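Rüdiger Engelhardt gets asked the same thing at every family dinner: when can he bring one home to do the dishes?

"I tell them to buy a dishwasher," he says. "We already have a machine for dishes. What they want is somebody to clear the table, and that is a long way off."

Engelhardt works on robot handling at Hamann, a small company in Driltdale. His current job is called Trosside, and it concerns the kind of chore that fills a lab assistant's afternoon. The robot picks up one pipette tip at a time and places it in a rack.

"People think it's dull. It is dull. My sister did it for three years at Nemau and she would have given it away on the first day."
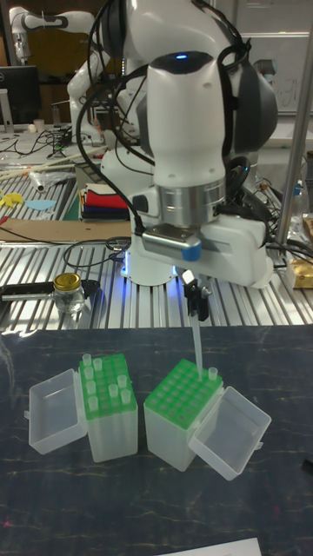
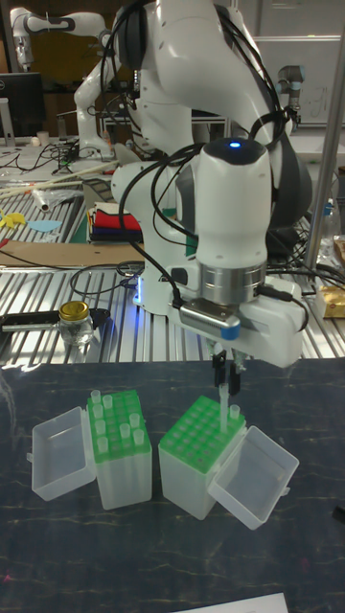
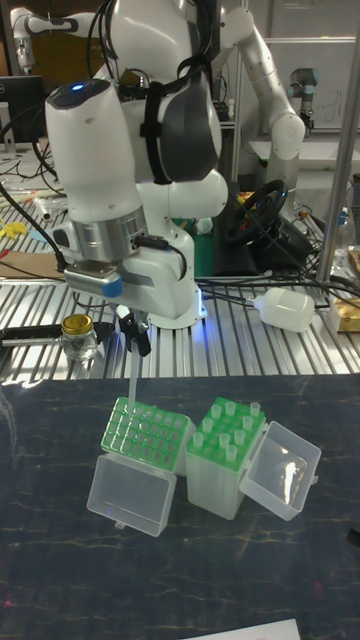

A robot arm holding a single pipette tip over a green rack, with a second open tip box alongside.

He is careful about what he claims. By his own log the arm made 3331 attempts in February, and 455 of them needed a person to step in. A tip leans, or the fingers close a little too high.

"A person feels that and fixes it without thinking. The arm has to be taught that something is wrong, then what to do about it. Those are two separate jobs."

Would he trust it in a shop, stocking shelves? With one product in one size of box, yes, he says. With a whole store, no. Homes are harder still. Chairs move and the light changes, and the cutlery drawer is different in every kitchen.

"Laundry is the one I would pay for," he says. "I have seen good folding. I have not seen anyone leave the robot alone with the basket and go to work."

He expects lab benches to come first, then packing tables. He won't give a year for kitchens.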